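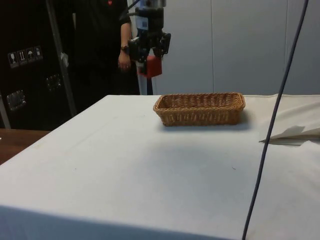
*Long shallow basket with a rolled rim, on the covered table.*

**Progress report to Pisari, for the period ending in March**
Prepared by Syafiqah Harahap, Sidham Basket Workshop

## Work done

The main job this period was settling the shape of the long basket. We had two candidates left over from the fall, a deep one with straight walls and a shallow one with sloping walls. The shallow one is going ahead. It stacks better, and the three shops that looked at both asked for it.

Kamarul Ismail wrote up the weaving pattern so that the four newer weavers can work from paper when he is not in. The first version left out how to finish the corners. He has added two pages on that and redrawn the section on the rim, where most of our rejects come from. Yetunde Shehu tested the new pages by following them without asking him anything, and her notes went into the current version.

The order for Samonte is 100 baskets, all the same size. Weaving is on schedule. The first batch of 8 went out to them last month and they accepted all of it, with one request: the ends of the strands inside the rim should be trimmed closer. We now do this as a separate step after the rim is rolled. 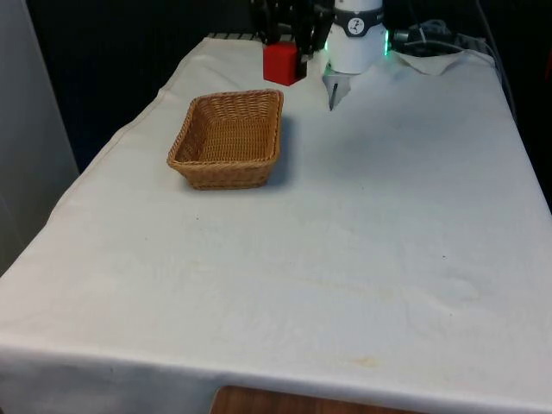 Inspection is a separate step too. It used to be done wherever there was space, usually on the weaving bench, and faults were missed against the clutter. We now check each basket on a table with a plain light cover. A base that rocks is easy to spot, and so are crumbs of broken strand that come off when the basket is tapped. The cover creases and needs to be pulled straight now and then - a heavier cloth would help, but we have not budgeted for it.

## Money

We spent $620 from the materials line, nearly all of it on the Jilix delivery. Their strands came in at the width we asked for, but two bundles were darker than the rest and we have put them aside for practice pieces. Jilix has agreed to a credit on the next invoice. Naomi Temba has the paperwork.

Nothing was drawn from the training line. The rim workshop moved to next period so that Ketill Toft could teach it, and the fee will show up in the next report.

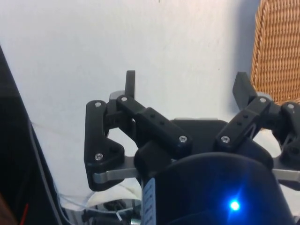 Will the delay to the rim workshop hold up the Samonte order?

The order should still go out on the agreed date. Kamarul and Yetunde are finishing all the rims themselves until the workshop has taken place, and the newer weavers are doing bases and walls.

## Next period

- Send the second batch to Samonte.
- Hold the rim workshop, 5 places.
- Get a price for shipping cartons. The ones we have are too tall for the shallow basket and we are filling the space with paper.
- Decide what to do with the deep baskets still in storage. Naomi would like to sell them at cost, and we need your approval for that.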